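Zotport Brings Radio Ad Measurement to Smaller Brands

MUSCOMBE -- Zotport today opened its radio measurement service to every advertiser on its platform, after a pilot with 200 local and regional brands that began in January.

Radio buyers have long had to make do with promo codes and a hopeful look at the sales chart. The new service compares website visits in markets where a spot aired with visits in similar markets where it didn't, and reports the difference the next morning. It covers 870 stations at launch, with more on the way!

"We've wanted to build this since we were three people sharing one desk," said Nima Abbasi, head of product at Zotport. "A bakery chain running five spots a day deserves the same clear answers as a national brand -- and now it can have them."

Pilot customer Bikix, a maker of commuter bikes, used the reports to move most of its budget from evening drive to mid-morning.

"Our whole team reads the report over coffee," said Niloufar Rahimi, marketing director at Bikix. "We argue about it, too, and that's half the fun." 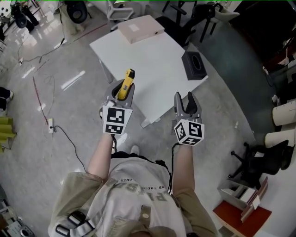 A yellow item held in the left gripper, with the right one open.

The service is included in all current Zotport plans. Agency partner Babaei will offer setup help and training for first-time radio buyers.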